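**Supplies for the desk rooms**

Paper cups are back in the Tambunan room. We ran out in November and the reorder from Doven took longer than planned. The new carton holds 500, white with a blue scalloped pattern near the rim. Please take one and keep it for the day. Used cups go in the bin by the door, with the open end down so the dregs don't run along the floor.

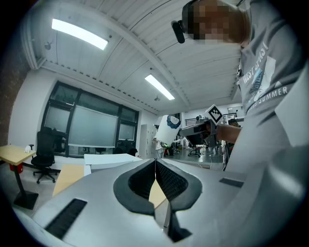 **Desks and shades**

The desks by the window can be booked again from 7 January 2018. Push the office chairs back in when you leave, and take your own things off the desk. The roller shade goes up by hand, slowly. It came off its bracket 2 times last year and Livora charged us for both visits.

The ceiling lights go off at the switch next to the door. Last one out, please check.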